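## 4. Setting up the under-mattress heating pad

These steps cover the Skastus 301 pad and its Drikar control box. If you have the older Liapis box with the round dial, wire it the same way but skip steps 8 and 9.

Allow 14 minutes for the first warm-up once everything is plugged in.

**Before you start**

- Strip the bed down to the bare mattress.
- Check the cord for nicks or crushed spots. If you find any, stop and call the shop.
- Find a wall outlet within reach of the head of the bed. Do not use an extension cord or a power strip.

### Laying the pad

1. Unroll the pad on the floor, label side up, and leave it flat until the corners stop curling.
2. Lift the head end of the mattress and slide the pad onto the base. The cord goes toward the side where you want the control box.
3. Line up the top edge of the pad with the place where your shoulders will be. It does not go under the pillow.
4. Fasten the 4 elastic straps to the base. They should be snug but not stretched to the limit.
5. Lower the mattress slowly and check that the pad has not folded or shifted.

**Caution:** Never run the pad folded, bunched or tucked around a mattress corner. Heat builds up in the fold and the cutoff may not trip in time.

**Note:** On a split base, keep the pad on one half. A pad that crosses the gap will pinch when the bed is raised — this is the most common cause of a broken heating wire.
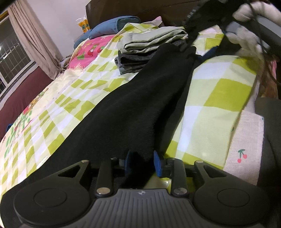 ### Connecting the control box

6. Push the pad connector into the box until it clicks. It only fits one way, with the arrow facing up.
7. Hang the box on the Stident clip, or set it on a nightstand. Keep it out from under blankets and pillows, and away from drinks.
8. Plug the box into the wall. The light blinks green while it runs its self-check, then stays on.
9. Hold the Mode button until the display shows "P" to pair the two sides of a double pad. Single pads do not need this.
10. Set the level to 2 and wait for the warm-up to finish. Put your hand flat on the mattress in several places. The warmth should be even from side to side.

If you feel a cold strip, turn the box off, unplug it and go back to step 4. A strap that has pulled loose on one side will let the pad slide. If the strip is still there after you refit the straps, the pad needs to be replaced.

### Making the bed

Use a fitted sheet and whatever covers you like. A thick foam topper will slow the heat a good deal, so start one level higher. Do not use a second electric blanket on the same bed.

**Warning:** Do not use this pad for an infant, or for anyone who cannot feel heat or work the controls alone.

### Timer and service

The box shuts off by itself after 4 hours. To restart it, press Power twice. The hour counter is under Menu > Hours. At 4,000 hours the display shows "S", and the pad should be brought in for a resistance test. It will keep working in the meantime.

For a test or a replacement cord, ask for Danai Karamanlidis at the service desk and have the number from the pad label ready. Drop-offs made in December can take longer.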